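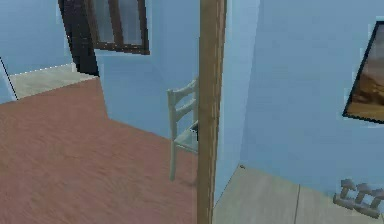 The household chores work package has moved from single-room tests to tests that cross rooms, and most of this report deals with what that change has cost and what it has shown. In the first half of the grant, every task began and ended in the same room. Since then the simulated robot has had to travel, which brings in doorways, changes of floor and objects that hide other objects. A chair standing behind a wooden post, with only its left half in view, is now a normal starting condition. The robot has to work out that the half it sees belongs to a whole chair before it plans a route past it or tries to move it.

Report to: Edinden Fund, home assistance program
From: Plokel project, Srisuk Laboratory
Date: Thu 26 March
Prepared by: Thitima Bunnag, with sections from Svend Norðdahl and Buppha Boonchu

1. Work done in this period

We ran 3000 simulated trials on five chores: moving a chair so the floor under it can be swept, sweeping, carrying laundry to another room, clearing a table, and putting groceries on a shelf. The robot was given a short written instruction and no map. It had the same time limit in every room layout.

The control software is Wonder, version 2. The main change from version 1 is that it keeps a record of places it has already looked. Version 1 often turned back to check the same corner several times and ran out of time. Buppha rewrote this part over the winter, and wasted turning is no longer the main cause of failed trials.

We also ran a smaller set of trials on the physical robot in the test apartment. These covered chair moving and laundry only. The arm was out of service for part of the period while a wrist joint was replaced, and the table clearing trials were put off.

2. Results

Laundry carrying is the strongest chore. When the basket starts in plain view, the robot delivers it to the right room in most trials. When the basket starts in a different room from the robot, the result drops but is still acceptable to us. The physical robot does worse than the simulated one, mainly at door thresholds, where it slows down and sometimes stops.

Chair moving is mixed. The robot can pull a chair back from a table and return it. It has trouble when part of the chair is hidden. In nearly 1000 of the trials the target object was partly blocked at the start, and most of our failures are in that group. The usual mistake is that the software treats the visible part as a narrow object, plans a path too close to it, and bumps the side it did not expect. Driving a short distance to one side and looking again fixes this in many cases, but the software does not yet choose to do that often enough.

Sweeping works on open floor. The robot leaves dirt along baseboards and in corners, and it skips strips where one type of flooring meets another. Svend traced the second problem to the floor detector, which read a change in color as a step down. A correction is in place in simulation and has not been tried on the physical robot.

Table clearing works for cups and bowls one at a time. It does not work for stacks. Glassware is excluded for now.

Shelf stocking is the weakest chore. The robot can place boxes on an empty shelf. It cannot make space on a full one, and it does not turn packages so the label faces out. This was the task of most interest to the two grocery stores that advised us at the start, and we have told them it will not be ready for a store visit in this grant period.

3. Where this leaves the main question

The fund asked us to state plainly whether a machine of this kind can do household or shop-floor chores without a person nearby. On present results it cannot. It can do laundry carrying and open-floor sweeping with a person in the building who can restart it. For chairs and tables it needs someone in the room. We would not put it in a store during opening hours.

4. Problems and changes to the plan

The simulated rooms are simpler than real ones. Walls are one flat color, lighting is even, and there is little clutter. Ronja Kvam reviewed the layouts for us and recommended adding cables, rugs, bags on the floor and low sun through windows. We agree and have started with rugs and bags. We expect scores to fall when these go in, and the next report will give old and new layouts separately so the fund can compare them.

Lamduan Chantharasri joined in the second month as test engineer. The post had been vacant longer than planned, and the unspent salary has been moved to repairs with the fund's approval.

5. Next steps

Repeat the chair trials with a second viewpoint required before any move. Test the floor detector correction in the apartment. Run the delayed table clearing trials in April. Finish the rug and bag layouts and rerun laundry and sweeping in them.

We ask the fund to confirm that shelf stocking may be reported as a simulation-only task for the rest of the grant. No additional money is requested.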